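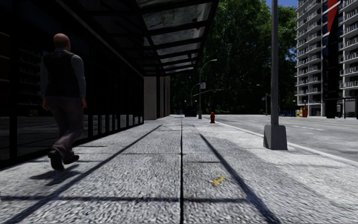 Figure 3. Rendered view of a wide sidewalk between a glass facade and the street, with one walker close to the building.

Research > Built Environment > Working Papers > Section 4

April 16, 2019
By Malou Vídalín

Print this page | E-mail this page

4. Lateral position and walking speed

4.1 Background

Sidewalk width is usually set from peak flow. The planner divides the expected number of people per minute by an accepted rate per unit of width and adds a margin at each side. The margin on the building side, called the shy distance in most manuals, stands for the strip that walkers leave unused next to a wall. Its value is often carried over from one manual to the next without a new measurement. Cheema, the planning office that supplied the counts used in this paper, applies one value to all frontages, whatever they are made of.

Figure 3 shows the general type of street considered in this section. Walkers on such streets are free to choose their distance from the facade, and at low flow the choice depends little on other people. The low-flow case is therefore the one in which an effect of the frontage should be easiest to find.

4.2 Sites and data

Two sites were used. Sturkholm has a continuous glazed frontage with no doors along the measured length. Sumia has a rendered masonry wall of similar height and the same orientation to the sun. Counts were taken in February on dry days between the morning and midday peaks. After groups, cyclists, and people who stopped were removed, 730 single walkers remained. Each walker was tracked over a length of 16 meters, and lateral position was taken as the mean distance from the foot of the wall.

Tracks were processed with the Zandavell package, version 5, using its default smoothing. Some 90 tracks were also traced by hand as a check. The hand and machine values agreed closely except near the ends of the measured length, where the smoothing pulls the path toward the center of the walkway. The end portions were dropped for this reason.

4.3 Results

Walkers at the glazed site kept nearer to the frontage than those at the masonry site. The difference was present in both walking directions – it was smaller for those heading toward the crossing, who began to drift to the curb well before they reached it. Speed did not differ between sites once slope was taken into account. Within each site, the slowest walkers were found nearest the wall, as in earlier work on commuter streets.

4.4 Limits

The sites differ in more than facade material. Sumia has a bus stop beyond the measured length, and people waiting there may affect the paths of those who approach. Age and purpose of trip were not recorded. The results should not be applied to frontages with shop displays, where stopping is common and the shy distance has a different meaning. Section 5 takes up the question of curb-side margins, for which the Sturkholm data alone are used.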